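Brelter Help: Profile Verification and Blocking

Updated October 21, 2018

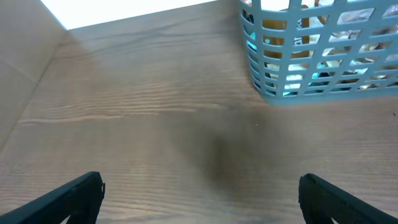
Yolandi Rampersad asked us in September why her badge had disappeared after she changed her main photo, and whether her matches could see that it was gone. Her questions come up often, so they are answered first.

Why did my badge go away when I changed my photo?
The badge is tied to the main photo on your profile. When you replace that photo, the badge comes off until the new one is checked. Adding or moving other photos has no effect on it.

Can my matches see that I lost it?
They will see your profile without the badge. We do not send them a notice.

How do I get verified?
Open Settings, tap Verification, and take the 2 selfies the app asks for. Both have to be taken inside the app. Pictures from your camera roll are not accepted.

How long does it take?
Most requests are answered the same day. If yours is still marked Pending after 5 days, cancel it and send a new one.

My request was turned down. What now?
The usual causes are sunglasses, poor light, or a main photo with more than one person in it. Fix the problem and try again. After 5 failed tries the request goes to a staff member, and you will get an email with the result.

Does the badge mean Brelter has run a background check?
No. It means the selfies matched the main photo. We do not look at court records, and a verified member can still lie about a job, an age or a marriage. Please meet in public the first few times.

Who handles the selfies?
The matching is done by Semico under contract with us. Selfies are deleted once a decision is made. Your messages are not shared with them.

I also use Wubshet. Does my badge carry over?
No. Wubshet is a separate app with its own accounts, even though you can sign in to both with the same phone number.

What happens when I block someone?
The chat disappears from both phones and neither of you will be shown the other again. The person is not told. If you want to report them too, do that first, while the chat is still there to attach.

Can I undo a block?
Yes, under Settings, Privacy, Blocked Members. The old chat will not come back.

I see error 203 or error 277.
Error 203 means the app could not open your camera. Check the permissions on your phone. Error 277 means your app is out of date.

How do I reach a person?
Use the Contact form in the app, or write to Brelter Member Support, Todasside office. Include the email address on your account.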